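Filed under: Student Work > Travel and Tourism > Field Reports

Does the Slow Ferry Pay? A Report on Budget Island Travel to Istcombe

Žofie Malý, second-year project, submitted in March 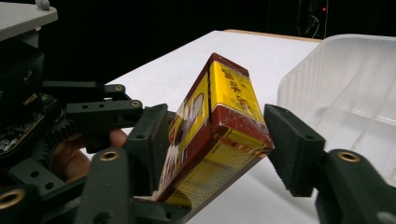

The question I set myself was whether the overnight ferry to Istcombe is really cheaper than flying. Travel blogs say so all the time. Most of them compare one ticket price with another and stop there, and I did not trust that.

I made the trip both ways, out on the Ondine and back by plane, and wrote down everything I paid for. The ferry ticket was 842 crowns with a reclining seat. The flight was 2000 crowns with one small bag. On paper the ferry wins easily.

Then the extras start. The Ondine sails at 11 p.m. from a dock outside the city, and the last city bus gets there nearly two hours before boarding. The waiting room has one food counter. I spent 333 crowns there and on board, mostly on soup and bad coffee, and I was trying to be careful. A cabin would have wiped out most of the savings, so I stayed in the seat. It reclined less than the seat on my bus home.

We docked at 6 a.m. My guesthouse, the Papadopoulos, did not open its rooms until 2 p.m. Bloggers call this "a free extra day on the island." I spent mine asleep on a bench by the harbor with my backpack strap around my wrist. I would count that as half a day lost, and none of the posts I read put a price on it.

The flight had its own hidden costs. The airport shuttle was overpriced and the bag rule was stricter than the website made it sound. A woman in front of me had to put on two sweaters and a raincoat at the gate. Still, I was home by lunch and could work that afternoon.

Sources. I read posts from the past few seasons and the route page of Omura, the booking site most of them link to. Many of the posts carry Omura discount codes, so I doubt the writers are neutral. Several use the same sentence about "waking up to the sunrise over the bay." I was awake, and it was foggy. One foggy morning proves little, but a phrase repeated that often makes me wonder who wrote it first.

Findings. For my trip the ferry was cheaper in money, even with food added. The gap was smaller than advertised, and it would shrink again for anyone who needs a cabin or loses a day's pay. For two people with a tent and no fixed plans, the ferry may be a good deal. For a student with a weekend job, I am not convinced.

Limits. One trip in each direction is a small sample. I traveled in the off season, when the guesthouse was half empty and the beach cafes were shut. Summer fares could change the result completely. My supervisor also pointed out that I dislike boats, and the reader should keep that in mind.

If I did this again I would take the ferry back instead of out, and pack sandwiches.

Last updated: March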